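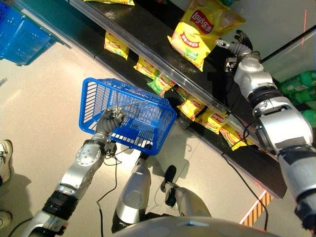 Blue store basket, wire handle

Walking to the grocery store instead of driving – how do you plan the week?

oatmeal_annex
posted 2024-04-26 in Household & Errands

Hi all! We moved to Antoniuk Heights last month and I've fallen completely in love with being able to walk to the store. It's 24 minutes each way to the Destgate Market, mostly flat, with a nice shady stretch by the creek. I've started doing all our shopping on foot and I don't want to go back to the car!

My trouble is the planning. There are two of us, I have around 55 dollars a week to spend, and I either come home with arms like spaghetti or I forget the onions and have to go again. Do you do one big trip or several small ones? And what do you carry it all in? I have a couple of canvas totes and an old school backpack with one bad zipper.

mossy_porch
Marked as helpful

Oh, welcome to the club, you are going to love this. I've shopped on foot for years and I'd say go for two trips, one heavy and one light. The heavy one is for milk, potatoes, canned tomatoes, rice, anything that makes you groan. The light one is bread, greens, eggs and whatever you ran out of. Write both lists at the same time, on the same piece of paper, with a line down the middle. I keep mine under a magnet on the fridge and my other half adds to it (mostly cheese).

Get a real backpack with a chest strap. Mine is a Trellier day pack I found secondhand and it's great! Heavy things go flat against your back, then boxes, then the soft stuff on top. Totes are fine for bread and chips, but a tote full of cans will bang against your knee the whole way home.

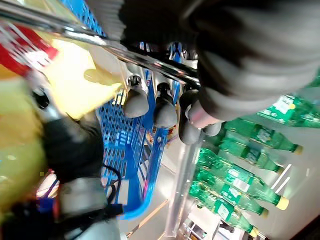 The other half of it is knowing when to stop, and that happens inside the store. I never take a cart anymore, because a cart hides the weight from you until you're out on the sidewalk. Take a plastic basket, a blue one like that or whatever color your store has, and carry it yourself the whole time. When my arm starts complaining I put something back, usually the second jar of something. It sounds silly but my bill went down too – I quit buying things just because there was room for them.

Meal planning helps as well. Plan six dinners and leave one night for leftovers or eggs on toast. Buy cabbage! It's cheap, it keeps forever and you can squash it into any corner of a bag.

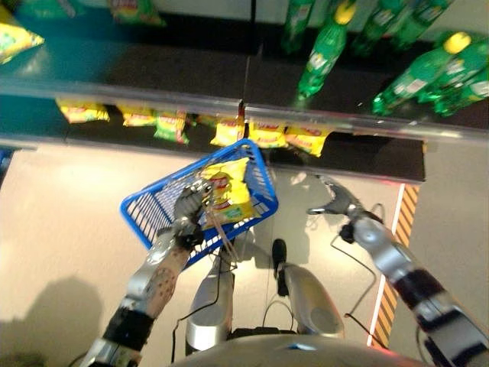
paperlantern_b

I'd do three little trips myself. I go on my way home from work, so it hardly counts as going out, and I never carry more than one bag. My phone says a round trip is 4000 steps, which makes me very pleased with myself. Agree about the backpack. If your zipper is bad, try rubbing a candle on the teeth first, that fixed mine.

disach_lane

Get one of those folding two-wheel carts. Best thing I ever bought!! Check the curbs on your route though, mine hates the curbs.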